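# Re-seating the finger pivots on the Tastska hand

If your Tastska has come back from a long run with a finger that droops or won't close all the way, the pivot screw at the knuckle is the first thing I'd look at, and it's a nice gentle job to start on if you've never had a spanner near the hand before.
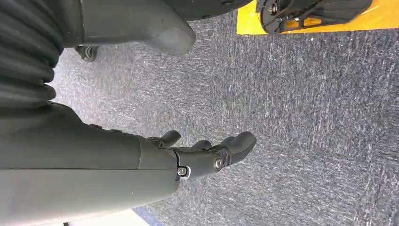 Hjalti Toft wrote in to ask whether the wrist has to come apart first, as he'd been told it did when he looked after the older Likitz hands. It doesn't, I'm glad to say! The knuckle screw can be reached with everything still on the arm. The hex socket screw at the wrist is a different matter and you can leave it well alone today.

## Before you start

Park the arm low, with the hand just clear of the floor, and let the fingers go slack. They'll settle into a loose half-curl by themselves. Then switch off at the main isolator and wait 15 minutes -- I know it feels like an age, but the drives hold a charge and there's always tea to be made.

You'll want:

- the driver from the Pelton kit, the one with the short handle
- a soft cloth
- thread lock, the weak sort
- a pencil or paint pen

## Doing the job

1. Wipe round the knuckle and put a small pencil mark across the screw head and the shell, so you can find your way back.
2. Hold the finger still with your free hand and ease the screw out. Go slowly at first, as old thread lock lets go with a bit of a crack.
3. Clean the thread, and look down the hole for grey dust. A little is fine. If there's a lot, the bush is worn and you'll need a new one from Ketilsson.
4. Put one drop of thread lock on the screw and run it back in until it just meets the shell, then bring it round to your mark and no further.
5. Bend the finger by hand, all the way in and all the way out. It should move smoothly and stay where you leave it.

Leave it to cure for 40 minutes before you power up. After that run the slow grip test twice, watching the finger you've worked on, and write the cycle count in the log (ours read 1,597 last time, so we knew the bush was still fairly young).

## While you're down there

Have a feel along the folds of the bellows sleeve for splits, particularly on the inside of the bend where grit likes to collect -- a damp cloth will shift most of it. Please don't use solvent, as it turns the sleeve sticky.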